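I had fourteen people coming over last June and a table that seats eight if everybody likes each other. So I did what I always do and pulled the folding table up against the good one, and then I had to figure out how to make the whole thing look like one long dinner table and hide the seam. I've done it a bunch of times now, so let me walk you through it!

Step 1. Get the heights close. My folding table sits a little lower, so I slide furniture risers or a few felt pads under its feet. Close is fine, the cloth hides the rest.

Step 2. Lay down a pad. An old flannel blanket works great (mine is a hideous plaid and has never once been seen by a guest). Run it right across the seam and smooth it out with your hands.

Step 3. Cloth on top. You want one long one if you can find it. Mine is a plain oatmeal linen from Durnetti, 159 inches, and I iron it right there on the table with the blanket underneath. Two shorter cloths are okay too — overlap them in the middle and put a runner over the join.

Step 4. Place settings. Give each person as much elbow room as you can spare, and set the two ends first so you're not shuffling plates later. My friend Beril Sönmez folds her napkins under the forks and I've started copying her, it looks so neat.

Step 5. Keep the middle low. I use bud vases and tea lights, with one taller thing at each end. You want people to see each other and still have somewhere to put the bread!

Step 6. Name cards. Cut heavy paper into strips, fold, write the names with a brush pen. I give myself 60 minutes for the cards and the flowers, and I like to have it all done by 2 in the afternoon so I can go take a shower.
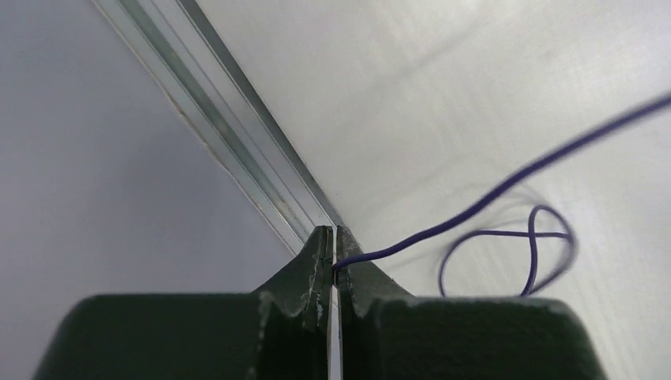
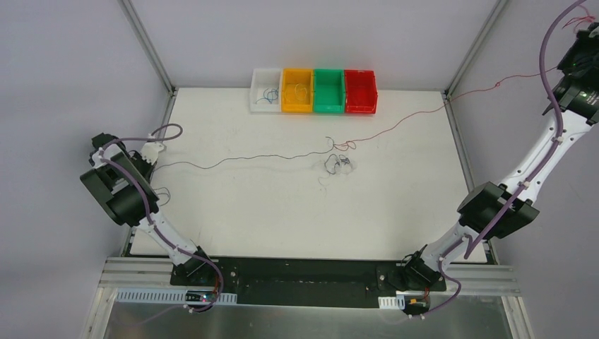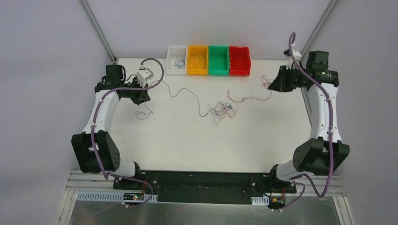
Purple wire in the first one, the row of little bins in the other two.

If your cloth still has creases once it's down, mist it lightly with water and pull the edges straight. Leave it alone for a while before you put any plates on it.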